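# What the arms changed at Dromstead (and what they didn't)

2020-05-01

So my project was supposed to be about cycle times. I had a spreadsheet and everything! Then I spent my first afternoon at Dromstead, where they sort and fit bent hoses for Olberg heaters, and all anyone wanted to talk about was chairs. Before the two-arm cell came in, the hose bench had seats for six people, and you sat next to the same person for years. Now it has seats for two.

I talked to 19 people in March, mostly on breaks, and I'm grateful to every one of them (especially the night crew, who fed me). Nobody lost their job over the cell. Four people moved to packing, and three of those four told me they like it less – it's louder over there and you can't chat.

Tharushi Khan stayed on the bench and got trained on the cell. She used to handle about 400 hoses a shift by hand, and her wrists hurt most evenings. They hurt less now. What she has instead is a lot of watching, and she finds that tiring in a way she has trouble explaining to her supervisor. Her pay went up one grade after the training, which took 30 hours, and she thinks it should have been two.

The job itself sounds so easy when you write it down. Pick up a curved hose, turn it the right way, hand it on. But the hoses come in different lengths and bends, and they lie on the table however they land.

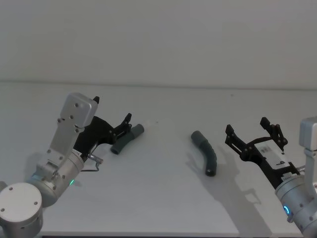
Tharushi can tell which way a bend wants to go just by grabbing it, and she had to turn that into steps for the technician from Langlois who set up the cell. She wrote him 162 notes. I got to read them, and they're great – full of stuff like "don't pinch the ridges" and "short ones roll." She wasn't paid extra for that either, and I think it's the biggest finding in this report, even though my survey didn't have a single question on it.

If I get to do a second round, I'd like to visit the Jemier site too, where they put the cell in without asking the bench crew first. I'd also drop the cycle times and interview the packing people properly, somewhere quieter than next to the tape machine.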